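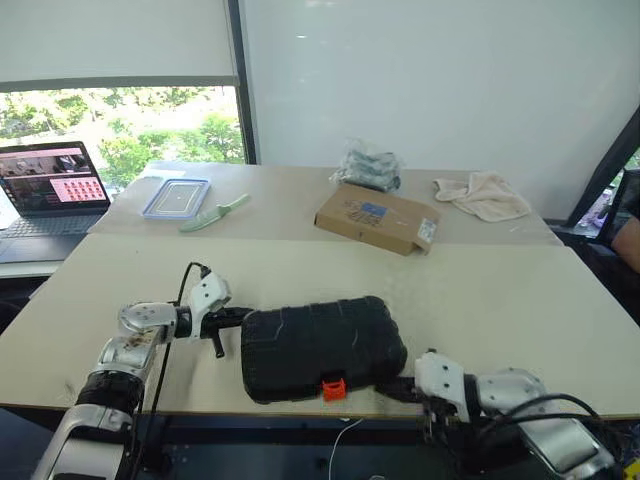
Work and the Two-Arm Station: What I Saw at Gristasis

Final report for the Technology and Work seminar
Submitted 2020-01-19

1. Why I picked this

My plan was to write about self-checkout lanes, like half the class. Then I got a placement at Gristasis, a small repair and repacking firm, and it was so much better than checkout lanes that I changed my topic in the first week (thank you for letting me!). They take in returned household goods and small equipment, check them, clean them up, and put them back in a box. Most of it is done by hand at long tables. Last February they added a station with two robot arms, which everybody calls Rivo after the software it runs on.

My question was pretty simple. What is different for the people who used to do that table by themselves? I wasn't trying to find out if the robot is "good." I wanted to know what a shift feels like now.

2. How I did it

I was there for 4 weeks, mostly afternoons. I sat next to the station, took notes in a paper notebook, and talked with people on breaks. I promised not to use names, so I just say "operator" or "packer." The firm also let me look at the shift log for two periods, one before the arms and one after.

I should say that I got friendly with people fast, and I probably heard more from the ones who like to talk. I did try to catch the quiet ones too, with mixed luck.

3. The work at the table

The arms sit at the near side of the table and reach in over the edge, one from the left and one from the right. A typical job is a hard case with a latch. Both grippers come in low, one on each side of the case, and the operator watches the laptop off to the left, where the camera views are. Other goods wait toward the back of the table - a cardboard box, something in a clear bag, whatever came in that day.

I had imagined a big fenced-off machine in the middle of an empty hall. It's a table by a window with trees outside! People sit near it. One packer told me she likes that spot best in the whole building because of the light, and she was a little annoyed when the arms got it.

The hard part for the arms is anything soft. Cloth and loose plastic film move when you touch them, and what worked on one try doesn't work on the next. Hard cases are easier because they keep their shape, though the latches come in a lot of different styles and each one needs its own practice.

4. What changed

The log has 1,043 items for the period before the arms and 1,721 for the period after. I was excited when I saw that, and then an operator pointed out that the firm took on a new customer, Tellitz, in between, and Tellitz sends mostly simple stuff in matching cases. So I can't say how much of the difference comes from the robot. I'm leaving the numbers in because the office quotes them a lot, and the people at the table have opinions about that.

The lifting changed for sure. Two packers told me their wrists feel better at the end of the day. They still pick up the awkward pieces themselves, but the repeated open-and-close part has mostly moved to the arms.

The waiting is new, and I didn't expect it to matter so much. Before, you were never standing still. Now there are stretches where you watch the arms and keep your hands to yourself. Some people love this (one said it was the first job where she could think about dinner in peace) and some really can't stand it. An older packer said that watching makes him more tired than packing ever did. I tried it for 20 minutes and I kind of agree with him - your eyes have to stay on it and the rest of you has nothing to do.

Who knows what has shifted too. The packers know the goods. They can tell from the weight of a case whether a part is missing. The operators know the laptop. In my first week those two groups ate lunch at different ends of the room. By the last week two packers had asked to learn the operator side, and one had started.

5. Pay and the question of jobs

Nobody at the station was let go while I was there, and the office told me the same was true for the whole year. Operators get a bit more per hour than packers. The packers think their knowledge should count too, because the operators come over and ask them things all day long. I heard this one constantly, and I think they have a point.

There is also talk of a second station at the Âu site. People there have heard about it secondhand, and from what I was told they are more nervous than the people who already work beside one.

6. What I would do differently

I'd start with the packers. I spent my first days with the operators because the laptop looked interesting, and that gave my early notes a slant I had to fix later. I'd also ask for the log broken down by customer, which would have helped a ton with section 4. And I'd go to a morning shift, when the deliveries come in and the table gets loaded up. I only heard about that part.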